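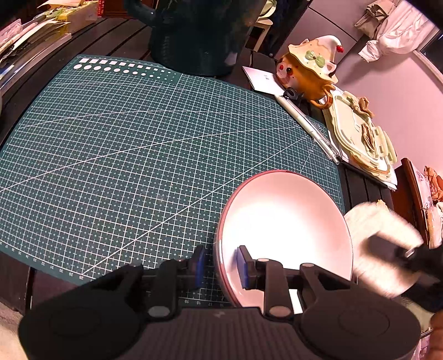
这个月一直在做手持夹爪的示教,打算分几条把过程记下来,给后面接手的人看。先说任务:把桌上的餐具收到指定位置,一共分几个小任务,碗是第一个。碗看着简单,其实抓法有讲究。我们定的标准抓法是夹碗沿,一根手指在碗外侧,一根伸到碗里面,让碗沿从两指中间穿过去,再合拢。指面上的蓝色软垫要正对着碗沿,角度歪了,一合拢碗就会转。

2/ 为什么不从两边抱住碗。试过,夹爪开口不够大,小碗勉强能抱,大一点的就不行。同一类东西最好只教一种抓法,两种混在一起,模型会犹豫,手停在碗上方来回晃,哪种都不做到底。这个现象我们在第一批数据训出来之后看到了,后来全部重录。

3/ 桌上铺了切割垫,带白色网格的那种。好处是每次开始之前可以对着格子摆东西,摆到哪儿心里有数。坏处是垫子上的线和数字都很显眼,如果所有数据都在同一块垫子上录,换一张桌子效果就会掉。现在的做法是有垫子的录一部分,没垫子的录一部分,垫子的方向也经常转一转。

4/ 说说遥操作和手持的区别。去年我们用的是遥操作,人坐在旁边推主臂,从臂跟着动。优点是录下来的动作机械臂肯定做得到。缺点是慢,推的人感觉不到力,夹碗这种动作经常要试两三次才夹住。手持夹爪就是人直接拿在手里干活,速度接近平时收拾桌子。缺点也很明显,人手腕能转到的角度,机械臂不一定转得到。

5/ 所以手持录的时候要管住手腕。我自己的习惯是录之前先想一下,如果手臂是从桌子对面伸过来的,这个姿势够不够得着。Povilas Bite 的办法更直接,他把机械臂的可达范围导出来,录完跑一遍检查,超出去的整条删掉。第一天他删了我将近一半的数据。第二天就好多了。

6/ 检查脚本我们叫 Zirel,最早只检查可达范围,后来陆续加了别的:轨迹有没有跳变,夹爪开合的信号和画面对不对得上,开头结尾有没有多余的停顿。现在每录完一批就跑,不攒着。攒到晚上再跑,发现定位漂了,一下午就白干。

7/ 定位漂移多半出在两种情况。一种是手持夹爪离桌面太近,视野里全是一片纯色,没有特征点。另一种是晃得太快,画面糊掉。桌面上东西杂一点反而稳,书、纸、杯子都能当参照。所以我现在不太收拾桌子,留一些杂物在上面,只要不挡住要抓的东西就行。

8/ 反光也是麻烦。带釉的碗在强光下面,碗底会白成一片,看不出深浅。人凭经验知道碗底在哪儿,模型只能看画面。调曝光能好一点,但是周围又暗了。我的处理是不同光线下都录,上午录一组,傍晚开灯再录一组,不专门挑好看的光。

9/ 双手任务比单手难教很多。左手扶、右手拿,或者一只手把东西递给另一只手,两边的时间要对齐。2 个夹爪各录各的,时钟差一点点,回放的时候就是一只手已经松开了,另一只还没夹到。现在每次开录前两只夹爪先一起做一个开合动作,后期拿这个动作对时间。土办法,好用。

10/ 有人问要录多少条。我们的经验是单个小任务 100 条打底,先训一版看看,再针对失败的地方补。补的时候不要平均补,它在哪里失败就补哪里。碗这个任务,失败最多的是碗靠近桌边的时候,那就专门把碗摆在桌边录。

11/ 还有一类数据以前会删,现在留着:夹偏了,松开,重新夹上。只要最后做成了,中间的修正动作是有用的。全是一次成功的数据训出来的模型,第一下没夹住就不知道该怎么办,空着手继续往下走。但是也不能故意演失败,演出来的动作和真的夹偏不一样,回放一看就看得出来。

12/ Maarja Petrauskas 负责写任务说明,她要求每个小任务一句话写清楚起点和终点。比如“碗在桌面上任意位置,结束时碗在托盘里,夹爪松开并离开碗”。最后半句很重要。早先没写,有人松开就停录,有人抬起来才停,训出来的模型放下碗以后手就搭在碗边上不动。

13/ 杯子是下一个任务。带把手的杯子我们还没定下来抓把手还是抓杯身。抓把手要求方向准,杯子转个角度就得绕过去;抓杯身的话粗杯子又张不了那么开。形状怪的杯子更难办,有盖子的,一提盖子可能就掉。目前倾向于直筒的抓杯沿,别的先不录。

14/ 讲一下人的问题。手持夹爪录久了手酸,酸了之后动作会变,抬得低,拖着走。我们规定录 4 组就换人,换下来的人去看回放。看自己的回放很有帮助,能看到自己多余的小动作,比如夹之前总要先点一下碗边。这种小动作模型全都会学进去。

15/ 不同的人录,风格差别也大。我动作慢,Povilas 快,放在一起训,速度会取一个奇怪的中间值,有时候忽快忽慢。现在的要求是大家看同一段参考视频,节奏尽量往那个靠,不要求一模一样。

16/ 目前的结果:收碗这一项在我们自己的桌子上比较稳,换到 Broscombe 那边的桌子就差一些,主要是桌面高度不一样,手下去的时候总是浅一点。二月计划带着夹爪过去录几天,桌子高低都录一些。

17/ 最后回一下评论里问的软垫。软垫会磨,磨平之后夹光滑的东西打滑。我们是看到表面发亮就换,两边一起换,只换一边的话两侧摩擦力不一样,碗会往一边偏。换完以后开合行程要重新标定,标定步骤在 Gremside 的文档里,第二节,照着做就行。杯子的部分等录完再接着写。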